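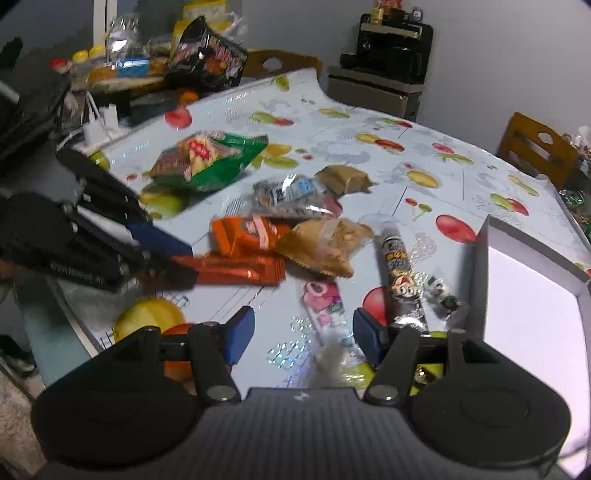
Galtach Method

The Galtach method is a way of teaching robots to pack small, floppy things by having people do it first with hand-held grippers. I've used it for a good while now, so this entry leans on what I know firsthand — corrections welcome!

Background

Karthik Siddiqui came up with the first version while he was trying to get an arm to sort snacks. Chip bags and candy wrappers are awful for robots (they crinkle, they slide, they shine), and steering an arm remotely was so slow that we'd all lose patience. So he handed people the grippers and let them work at an ordinary table with a busy tablecloth and a box.

How it works

A person wears or holds a gripper in each hand and moves the snacks into an open box, one at a time. Cameras on the grippers record what the fingers are up to, and a learning program is then trained on the recordings. Soft pads on the fingertips matter more than I expected. So does the mess! Dilruba Debnath likes packets overlapping and lying at odd angles, and I've come around to her way of setting things out.

Results

In our biggest trial we recorded 170 packing runs with 12 people. The trained arm picked up puffy bags nicely, even on a patterned cloth it hadn't met before. Thin, flat packets were the sore spot, and clear wrappers were worse still. Fathima Sikder got some of that back by adding eight runs made up of nothing but small candies.

Open questions

Two-handed moves are still shaky — the arms tend to wait on each other. Johannes Ngcobo is trying slower demonstrations, and I'll update this section when he has numbers.

See also: Cellitz grasp test, Skovstead table set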